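Filed under: Datasets / Farm Trade & Tariffs

# jindulau-grain-tariffs

Hi! I keep tariff schedules for grain and oilseeds in one tidy table, so you don't have to dig through scanned annexes like I did. 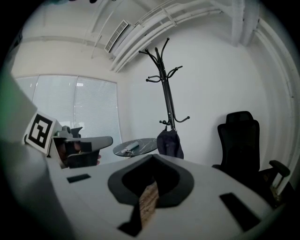 ## What you get

One CSV, 1278 rows, one row per product line per trade agreement. I started with corn and soybeans (my family grows both, so guess what I care about), then added wheat, sorghum and canola when Silviu Olteanu sent me a pile of his own notes. Thanks, Silviu!

- `product`: plain name, like "soybean meal"
- `agreement`: short code, listed in `codes.txt`
- `base_rate`: the rate before any cuts
- `final_rate`: the rate once the phase-in is over
- `years`: length of the phase-in
- `quota_t`: quota in metric tons, blank if there isn't one

## Where it came from

I typed 760 rows by hand from the published schedules. The rest came through Fastitz, my little table scraper, and then Baltasar Olmedo checked them against the PDFs. He found 6 bad ones, all in sorghum, and those were fixed in the June update.

## Stuff to watch out for

Seasonal rates are a mess. If a line has a summer rate and a winter rate, I kept the higher one and put the other in `notes`. Quotas under 3000 tons are in there too, but I haven't double-checked the small ones yet, so please look them up before you quote me in anything serious.

Dairy isn't covered. People keep asking! Try Bogdan for that, it uses the same agreement codes and the two files join just fine.

## Loading it

Any spreadsheet will open it. For Mestar users, set the separator to semicolon or the notes column will spill all over the place.

Found a wrong rate? Open an issue with the page number of the schedule.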